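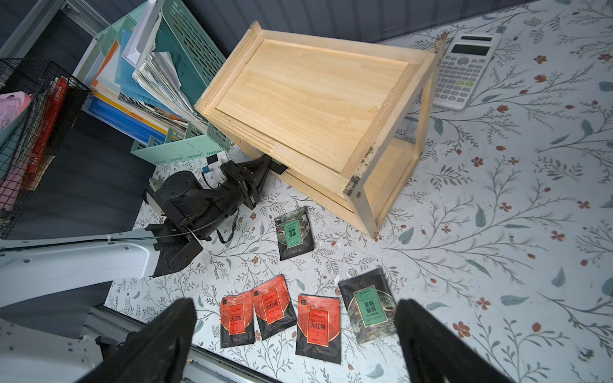 Photo: Hutum

The tea goes in last. First the arm has to get hold of the wooden rack, and wood is harder to grab than you'd think when your only fingers are two flat jaws on the far side of a table!

Rhea Quiambao has been steering arms like these since August, and she still leans forward in her chair every time the jaws close. She works at Hutum, a small outfit that teaches robots household jobs by having a person do them first, by remote control, over and over. She moves a pair of handles, the arms across the room follow, and everything gets recorded: the joint angles, the grip, the view from a little camera riding at the wrist. Later a program called Skultell studies it all and tries the job on its own.

This month's job is tidying a tea rack. Stand it up, pick out the packets, put them away. The Da Hong Pao packets are red and black, the green tea ones come in two sizes, and on the flowered tablecloth they can land any which way, overlapping or upside down. Rhea loves that part. "If I line them up nicely, it only learns nice," she says.

She has logged 1,518 runs so far, and the goal is 1,773. A clean one takes her 40 seconds. Her first good one took nearly 18 minutes, and she remembers it fondly (she says she shouted loud enough to bring people in from the hallway).

I got a turn, of course. The handles are light, lighter than a bicycle brake, and for a moment you forget the arm is out there at all. Then you nudge a packet with the wrong finger and it slides off under the other one, and you have to back up, breathe, and come in again from the side. Rhea told me to keep the miss in the recording. Skultell needs to see how a person gets out of trouble, and I had given it plenty to work with.

After tea comes laundry, starting with socks.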